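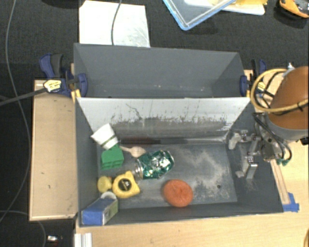
Figure 1. The two sorting bins with the divider between them. Front bin with mixed contents, rear bin empty.

Wear and Layout of a Two-Bin Sorting Station
Project report, Lusthorpe workshop course
Ye-ji Cheon, Gervasio Domínguez, Jae-in Ham
Supervisor: Floor Wuyts

1. Purpose

The station holds small household items in one bin until they are moved to the other. The project had two tasks: to record the condition of the bins and the divider, and to propose a fixed way of loading the items so that each one can be reached from above.

2. Condition of the station

The divider is the most worn part. Its top edge is still bright, but the lower half has gone gray and the face is covered with dark scratches and flaked marks. The longest scratch is thin and branches left of the middle. A reddish-brown smear runs along the left part of the seam at the foot. We did not test the smear and list it only as a stain.

The floor of the front bin is scuffed, with a cloudy patch on the right half. There is also a small dark round hole near the lower right. We left it open, as it does not affect items of the size used in this project.

The walls of the rear bin are smooth, and the only marks we noted there are a few pale specks along the lower edge. We rated this bin as fit for use without repair.

3. Contents and loading

The item set was put together by Jae-in Ham and mixes light and heavy, soft and rigid things. Figure 1 shows a typical problem with loading by hand: most of the set is gathered on the left side. The paper cup is tilted against the wall, the wooden spoon lies beside it, and the yellow tape measure is close to the clear end of the green bottle-shaped item. The box with the blue end leans at an angle in the corner. Only the reddish-orange round object, near the front wall, is well separated from the rest.

We tried 14 loading patterns on paper and kept 4 for a trial. The pattern we recommend is as follows:

Long items parallel to the divider, away from the corners.
Boxes flat on their largest face.
Round items near the front wall.
Cups upright, with a clear space on each side.

4. Open points

Kyung-tae Cha has asked for a replacement divider — the request is still open. The full set of loading sketches is kept with the course files and will be checked again in June.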